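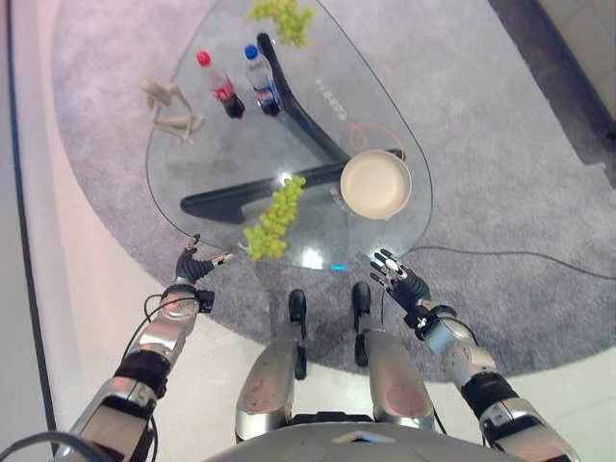 Robots in people's living rooms are always five years away and will still be five years away when we are all dead, according to a reader's comment under my January post. The same reader asked if I had ever stood next to one while it did a chore, or if I only watched the videos. At that point the answer was videos only. So when Karkia put up a notice for an open day at their building in Drumton, I signed up the same evening.

I went on Feb 21, 2019, and this is my write-up. I'm not an engineer. I fix office phone systems for a living, and I went as someone who would like help around the house when I'm older and wants to know what kind of help that might be.

Getting there

Karkia is at the far end of Conceição Road, past the tire place and the self-storage. There is no sign you can read from a car. I drove by it once and had to turn around in the storage lot. Parking is free on the side street. If you go to a later one, use the side street, because the spaces in front are marked for deliveries.

The notice said 2 p.m. and they started at 2 p.m. We signed in at a folding table, got a paper badge, and were asked to turn our phones to silent. Then a short talk in the hallway. The project is called Vosta. The goal they gave us was simple enough: a robot that can pick things up off a table in a normal home and put them where they belong. Nothing was said about folding laundry, or cooking, or talking to you about your day. I liked that. I have been to trade shows where the talk runs an hour before you see anything move, and this one was done before my coffee was cool enough to drink.

They split us into two groups. One went to see the workshop first and one went to the living room. I was in the living room group.

The room

I had expected a lab bench with a few blocks on it. They have set up a real room, with a long beige leather sofa, a big gray carpet, a TV, plants at the window and a reddish-brown chaise that I would have been happy to sit in. We were asked to stay off the carpet. The work takes place at the coffee table.
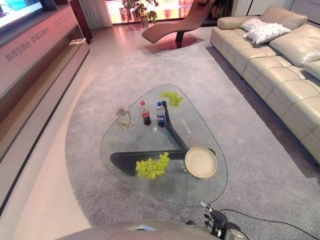 The Vosta living room at Karkia. The red lettering on the TV console says, more or less, "technology in the background, happiness in the foreground."

The coffee table is glass, and I asked about that. Glass seemed to me like a strange choice, or a mean one. You can see the carpet through it, you can see the dark base through it, and the lights shine off it. Our guide said that was why they picked it. Plenty of people own glass tables, and if the robot can only work on a plain white surface then it is of no use to those people. She said the first weeks with the glass were bad. The robot would reach for something and stop too high, or come down too hard, and they swapped the real glass out for a plastic sheet until it got better.

The things on the table were ordinary. Grapes, soda bottles, a little jointed figure like the ones art students draw from, and a round beige dish. The grapes were the main job. The robot was to take a bunch by itself and put it in the dish.

I should describe the robot a little. It has two arms in silver metal with black joints, and black hands with proper fingers. It has legs too, also silver, but no walking was on the program and it stayed at the table the whole time we were there. From across the room it looks very clean. Closer up you can see scuffs on the knees. I found the scuffs reassuring. My ladder looks like that and it's a good ladder.

How it goes about it

Most of what I learned came from watching the slow parts. I had the idea from videos that a robot looks, decides, and goes. This one looks for quite a while. It holds both hands open in front of the table and to a visitor it seems like it has stalled. People started to talk among themselves. Then one arm moves in, slowly, with small corrections as it goes, a bit like a person reaching for a cup in the dark.

There was a screen on the wall with a running total of attempts on the grape job since the project moved to that room. It read 1539 when we came in. I asked what share of those had worked and was told they don't give that out yet. I wrote down "they don't give that out yet" in my notebook and underlined it. It is a fair question and I would like to have had the answer.

What they did tell us is what goes wrong. A bunch of grapes isn't a solid thing. It sags in the middle, and it changes shape when you lift it. If the fingers close on the stem, the bunch hangs nicely. If they close on the fruit, either it slips or you get juice. A bottle is easier in some ways, as it keeps its shape, but a soda bottle that isn't full has its weight move when you tip it, and the robot has to expect that. The jointed figure is the hardest of the lot. I would not have guessed it. The arms and legs stick out in all directions and go somewhere else when you touch them.

The first attempt we saw failed. The hand went over the bunch, closed, came up with nothing, and opened again. There was a small groan from our group. The engineer running it didn't say a word and didn't reset anything. The arm drew back, the robot did its long look again, and the next time the bunch came up and went into the dish, hanging a little over the rim. People clapped. I clapped. It was a bunch of grapes and I felt a bit silly about it afterward.

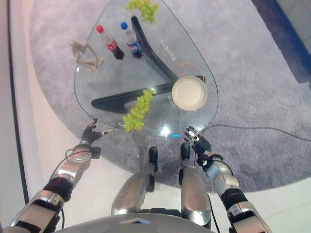
Questions from the group

We had 15 minutes for questions and used them all. I'll put down the ones I think readers here will care about.

Somebody asked about strength, and if it could hurt you. The answer was that the arms are set to stop when they meet more push than they expect, and that during visits there is always a staff member with a stop button. I saw the button. She held it the entire time and her eyes did not leave the arm, even when she was talking to us.

Somebody else asked about cameras in the home. This got a longer answer and a less clear one. The robot needs to see, and it sees from the head and also from close to the hands. In the Drumton room everything is recorded for the project. What would be recorded in a customer's house has not been settled, they said, as they don't have customers. I would want that in writing before one came through my door.

A man next to me asked the price. No price. He asked for a range. No range. He asked if it would be more than a car, and the guide laughed and said it depends on the car.

I asked what it does when the table isn't the way it expects, say if a grandchild has moved everything. She moved the dish to another place herself, and the robot took its long look and carried on. It took longer. I don't know how much of a test that was, with the same things on the same table, but she did it without checking with anyone first, so I don't think it was a trick.

The hand

After questions we could come up to the tape and look at the hand from closer. I spent most of my time here. Over the grip there is a dark part with ribs in it, which looks like the rubber boot on a car's drive shaft, and the tips of the fingers are small light-colored pieces. I had thought the fingers would be squeezing hard. With grapes they want the least squeeze that still holds, and the engineer said they had gone through a lot of fruit finding it. They buy it at the grocery store down the road, and the checkout people there have stopped asking.

The noise surprised me as well. It is a low whir with some clicking in it, quieter than my refrigerator. You would hear it during a movie. You would get used to it.
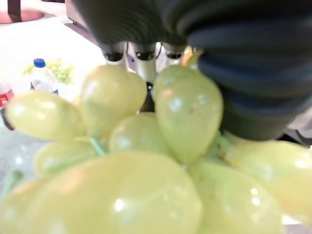 The workshop

Our second stop was the workshop, and I'll keep it short since we weren't allowed to take notes in one part of it. It is a plain room with benches along the wall and a lot of drawers. They showed us worn parts in a tray – finger joints, mostly, and cables. Cables are what break most, the engineer said, and they break where they bend. It's the same in my line of work. We talked for a while about strain relief and I think we lost the rest of the group.

What I think

I still don't expect one in my house soon. It is slow, it needs a person standing by, and the one number I wanted was the one they kept back. On the other hand, I watched it miss, look again and get it, with no help, on a glass table with light bouncing off it, and I hadn't seen that in any video. The videos cut the misses out. I think they should leave them in.

To the reader with the five years: I'd say ten, for a person like me with a house like mine. I'm willing to be wrong in either direction. Go and see one if you get the chance and tell me what you think in the comments.

Karkia says another open day is planned but there is no date yet. It was free, and there was coffee and a plate of store cookies by the door. Wear shoes you don't mind standing in, as there are no chairs for visitors. If I hear about the next one I'll add it to the sidebar.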